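Firkex Simulator and Planner: Frequently Asked Questions
Last updated 22 May 2020

General

What is Firkex?

Firkex is a motion planner and simulator for lab bench robots. You load a bench layout, write a task as a list of steps, and the planner turns the steps into arm motion. You can run the result in the simulator first and then send the same file to the controller. There is no separate export.

Do I need a real arm to use it?

No. The simulator runs on its own, and many people work that way for weeks before they touch hardware. You do need a layout file. The install comes with one called bench_tips, which has a 96-well plate and tip boxes on a perforated table. The wrist view in that layout is the one used for checking plate alignment.

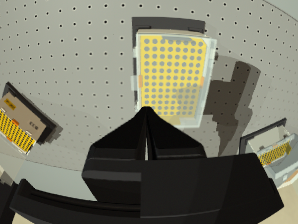

Render: Firkex / Callent

The wrist view follows the gripper, so the fingers are always in it. If you feed it to your own detector, mask them out. Set wrist_mask to on and the renderer writes a second file with the gripper pixels set to zero. Shadows are not masked. If a shadow falls across the plate and your detector drops wells, turn on shadow variation during training instead of switching shadows off — real benches have lamps too.

Which operating systems are supported?

Linux only. People have gotten it going on other systems, but we don't test there and we can't help much when it breaks.

Planning

How does the planner treat a hinged lid?

As a joint with a limit, plus a grasp area along the free edge. While the gripper has hold of the lid, the planner moves both together, and the lid counts as part of the robot for collision checks. That last part matters when boxes stand close to each other. The swept path of an open lid is often wider than the path of the hand.

If your lid lifts off completely, set lid_type to free. It is then carried like any other object. Using hinge for a loose lid gives odd arcs and usually ends in "no grasp path found."
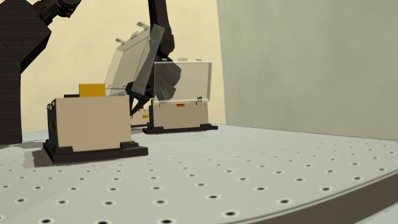
Why does the planner say "no grasp path found" when I can see there is room?

Check these in order:

1. The clearance value. The default is 13 mm, set wide on purpose. Between two boxes you may have to lower it for that one step. Don't lower it for the whole task.
2. The collision shape of the container. Imported meshes are wrapped in a plain block unless you set shape to detailed. A plain block fills in the space under an open lid.
3. The start pose. If the arm starts near a joint limit, add a move to home before the grasp.
4. The search time. Raising plan_seconds helps in crowded layouts. It does nothing for a goal that can't be reached.

If all four look right, run the task with trace set to full and send us the log.

Can two arms share one bench?

Yes, with one restriction. Version 7 plans for one arm at a time and treats the other as a fixed obstacle in its current pose. Moving both at once is planned but has no release date. For now, use the hold step to park one arm and the release step to free it.

Perception

Can the detector tell whether a clear lid is open or closed?

Most of the time. Clear plastic is hard for depth sensing, since the sensor tends to report the wall behind the lid. Our detector works from color images and looks for edges and tabs more than surfaces. It gives each lid one of three states: open, closed or unsure. By default a task stops on unsure and asks for a second view.

How many views should I use?

One is enough for a single box. If one box partly hides another, use two and place the second well to the side. Boxes in a line are the usual trouble spot, with the rear ones reporting unsure over and over.

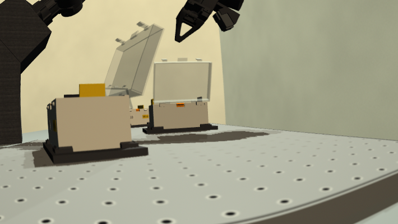 Hauke Hagedorn wrote to us that two views were not enough on his layout at Prirkerano, and that raising the second one did more good than adding a third. He also asked for the unsure state to list which edges were missing. We agree on both points. The missing edges are now in the log under lid_edges, and the setup guide says to try height first.

What does the detector do with labels?

Nothing, unless you turn on label reading. It only works when the text is large enough in the image, and small or angled text comes back empty. Don't use it as the only way to tell two boxes apart. Give each box a slot number in the layout file and let position do the work.

Does a detector trained in the simulator work on real images?

Partly. Box bodies carry over well and clear lids less so. We suggest training in the simulator and then adding a small set of real images from your own bench. Callent did this with 33 real images and stopped there, because the lid states were good enough for their task. Yours may need more.

When you render the training set, move things around. Change the box positions, the lid angles and the arm pose, and keep some images where the arm overlaps a lid. Leaving those out is the most common mistake we see in the sets people send us. 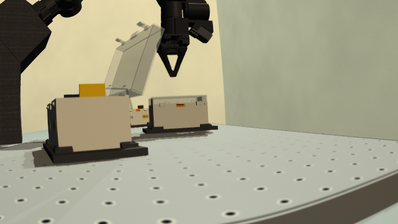
Also vary the light direction and the wall color. The randomizer does both if you set scene_variation to wide. Keep the random seed with each set so you can make it again later. Seeds are written to the run folder, but the folder is cleared after seven days unless you change keep_days.

Licenses and support

Can I use Schmieder controllers?

Yes, through the adapter. Install it separately and read its notes on stop signals before the first run. The adapter does not pass a pause to the controller. It sends a full stop, and the task has to be started again from the last saved step.

Where do I report a bug?

Use the tracker and attach the layout file, the task file and the log. Please leave out rendered video unless we ask for it. A single still with the seed is enough for most perception bugs.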